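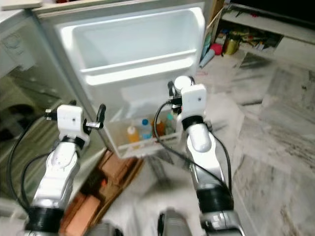

Products > Home Robotics > Press

Jirnel opens its two-arm robot planning kit to small buyers

28th August — We've been asked the same thing since March: what should I put in the budget before I buy a two-arm robot for housework? So we at Jirnel wrote it all down, and starting today the Bulley Planning Kit is free to download!

I worked on the kit myself, and my favorite part is the cost sheet. It has 31 lines, and the arms are only one of them. Set aside $2,000 for spare grippers and cables in year one (yes, cables — they wear), plus $1,000 for setup and training. If you're renting first, plan on 16 weeks so you get a fair look at the boring jobs too.
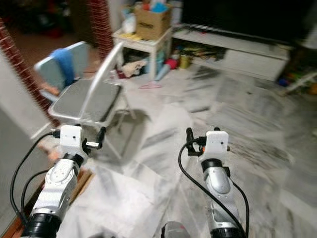

There's also a room checklist covering floors, furniture and how far the arms need to reach. Fill it in before you ask anyone for a quote — it saves a lot of emails.

The kit is on our website now, and our sales desk is happy to go over your numbers.

Filed under: Company News, Buying Guides

Recent releases
Begay service plans: new prices
Plornau gripper now shipping
Rent or buy? Our budget worksheet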